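January, evening

Trernard cell, second day of the service. Danuta Tokarz had logged the fault as "drops at the back wall" and left it with me. Pulled the run log first: 167 picks, 3 drops, all with the bin in its current position. Not a vacuum problem, not a vision problem as far as I can tell. My money is on the bin creeping on the tabletop and the taught corners no longer matching.

Backed off the clamps, squared the bin to the board, tightened again in small turns, alternating sides. Checked the corners with the arm at low speed. Back left was out by almost 2 mm, the others less. Retaught all of them and saved as a new frame. The old one stays in the Aletti folder until Danuta signs off.

Then the fingers. Wiped both, checked the linkage screws for play, none found. Put the red and green blocks in the bin and jogged over the pile at the right side to look at clearance against the wall. 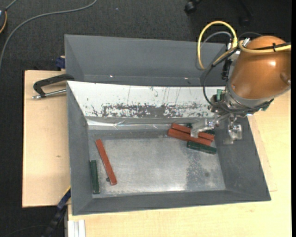

Open items

Back wall. The white face is scraped down to dark gray along its lower part. Nikola Krajewska wants it refaced; I would rather raise the approach height first and see if the wear stops. Asked Piątek for a price on a replacement bin in any case.

Hoses. The yellow loop stands higher than I like. Will shorten it at the next stop and recheck with the wrist turned both ways.

Clamps. Add a torque mark to each — paint pen is in the Zurnar drawer.

Left a slow run of 69 picks queued for the morning. Speed override stays down until I have read the log.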